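Home | Notebook | Materials | Storage | Archive

Bulside Workshop — Notebook
Entry date: Sep 4, 2018
Subject: Re-sorting of the building brick stock

The brick stock was brought out this morning for the first full sort of the year. The inventory sheet gives 1,000 pieces. The tally on completion was 913, excluding baseplates. The shortfall has been entered on the sheet as unexplained. Colleagues who have bricks in desk drawers or coat pockets are asked to return them to the Manov cabinet.

The felt mat was laid on the white table before anything was tipped out. This reduces noise considerably and keeps small pieces from skidding to the floor. The large green baseplate was then placed on the mat. Sorting was carried out on two principles in succession: first by size, with colour ignored, and afterwards by colour within each size. The reverse order was tried in December and took a good deal longer, as small pieces hid beneath large ones in every colour heap.

The 2x4 bricks presented no difficulty. Pieces of unusual shape (arches, slopes and the like) remain the weak point of the present scheme, there being too few of any one kind to justify a compartment and too many in total to be left in a general box. It is proposed that they share one shallow tray, divided by card.

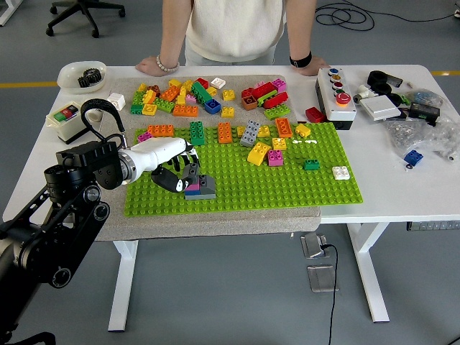 A second matter concerns the felt. It has begun to shed, and fibres are collecting in the undersides of the bricks, where they are tedious to remove. A soft dry brush was adequate for most; a damp cloth made matters worse. The mat should be shaken out before each use and replaced before the end of the year. Kesotine can supply a denser felt, though the sample received in the summer was slightly narrow for this table.

Condition of the stock. Most bricks grip well. A batch of 30 was set aside as loose: when pressed to the baseplate and lifted by one corner, they came away without resistance. They have been bagged and labelled and are not to be returned to general use. White pieces have yellowed a little on the faces that stood towards the window, and should in future be kept in a lidded box.

Storage. The Ramasamy trays were filled in the following order, top to bottom:
2x4, all colours
2x2, all colours
1x2 and smaller
arches, slopes, remainder

The second tray was overfull at 300 pieces and its lid would not close. The surplus has gone into a spare box on the same shelf — please do not treat this as a permanent arrangement.

Outstanding:
Card dividers for the bottom tray.
New labels, in larger type than the last set.
Decision on whether the loose bricks are to be discarded or kept for display work.
Baseplates to be washed in lukewarm water and dried flat.

The table was cleared and wiped at the close of the afternoon. The cabinet key has been returned to its usual hook.

12 shares | 3 comments

Comment 1: Eleven bricks found in the drawer beneath the printer, mostly red. Returned to the cabinet this morning. Kindly amend the tally.

Comment 2: Would it be possible to keep the 1x2 pieces apart from the smaller ones? They are requested far more often.

Comment 3: In favour of keeping the loose ones for display. They may be marked on the underside with a dot of paint.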